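The Long Shelf: notes from the historical fiction circle

Our spring read was The Salt Wardens of Gandar, first of the eight books in Jennylyn Cabrera's family saga, and we finished it with only two defections. One member left at the plague. The other left at the second wedding, saying she preferred the plague.

For those who skipped it, the setup goes like this. The Zillov family have boiled salt on the same miserable stretch of coast for longer than anyone can prove, and old Anselm Zillov would like a title to go with the smell. He has two sons, one clever and one obedient, and in the way of fathers in novels he backs the wrong one for 300 pages. The obedient son, Piers, is married off to Maud, a ship chandler's widow with a good head for figures and a poor opinion of salt. The clever son goes to sea and sends back letters. They are wonderful letters, and I would have traded half the battle scenes for two more of them.

Maud is the reason to read the book. She arrives expecting to be bored and spends the first winter reading the family accounts out of spite, only to find that her father-in-law has been buying the same boiling shed from the same cousin every year. Her confrontation with Anselm takes place in a kitchen with a goose hanging up between them, and they both talk to the goose. We read that chapter aloud at the meeting and had to stop twice.

Opinion split on Piers. Half the table thought him a dishrag. The other half (I was in it, eating most of the shortbread) thought Cabrera was playing a slow hand, and that a man who gets up before dawn every day to check the pans is allowed to be short on conversation. He has one speech in the whole book and it is about drains. I found it very moving. 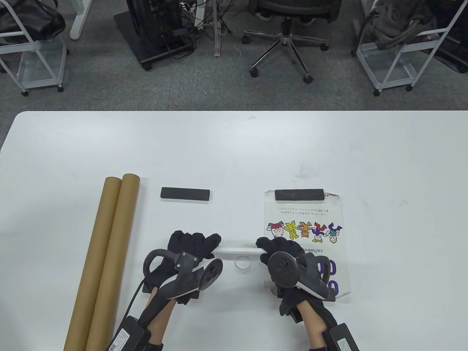

GANDAR, Wednesday, April 7, 2021

The novel opens in a fictional Gandar, but our discussion was held in the real one, in the back room of the library annex, where the heating has two settings and both of them are wrong. Sixteenth-century salt workers would have felt at home.

On accuracy, the usual skirmish broke out over buttons. Cabrera gives Maud a gown that fastens down the front with a long row of them, and undoes it at some length in chapter 12. We have a retired costume cutter in the group who held that it should have been lacing and pins, and she brought a book to prove it. The book was heavier than the novel. The rest of us took the position that the scene would have been a good deal slower with pins, and the matter was left there, though I noticed the book stayed on the table in plain sight for the rest of the evening.

The potato on page 64 was harder to defend. It is mentioned once, in a stew, by a man who has no business knowing what it is. Cabrera's author's note at the back apologizes for moving a flood by two years and for inventing a bishop, but says nothing of the potato, so either she doesn't know or she is hoping it will pass.

There was more agreement about the villain, who is a disappointment. Lord Cairns turns up on a black horse, says something cold, and leaves on the black horse. He does this four times. We are told he is feared from one end of the coast to the other, but all we ever see him do is evict a beekeeper. By contrast the cousin with the boiling shed is a proper menace, all smiles and small loans, and if he doesn't come back in book two I will want to know why.

The ending I won't spoil, except to say that the clever son comes home, the letters turn out to have left out a great deal, and Maud puts down her pen and goes to look for her boots. It is a good last page. It is also plainly a trap to make you buy the next one, and five of us had ordered it before the cups were washed.

A word on editions. The paperback has larger type and a family tree, which you will need, as there are three Anselms. The hardback has a map instead, and the map has the river on the wrong side of the town. The audiobook is well read apart from the sailors, who all seem to come from the same imaginary part of Ireland.

In May we move on to Grokurora, a queen-and-court novel set in a kingdom of the same name that the author made up so as not to be bothered by people like us. Whether that counts as historical fiction was put to a vote, and the vote was a tie, so we are reading it and complaining. It has poisoners, a disputed will and a glossary. Please get at least as far as the coronation before you come, and if you borrowed the circle's copy of Salt Wardens, the one with the tea ring on Lord Cairns, it is wanted back at the desk.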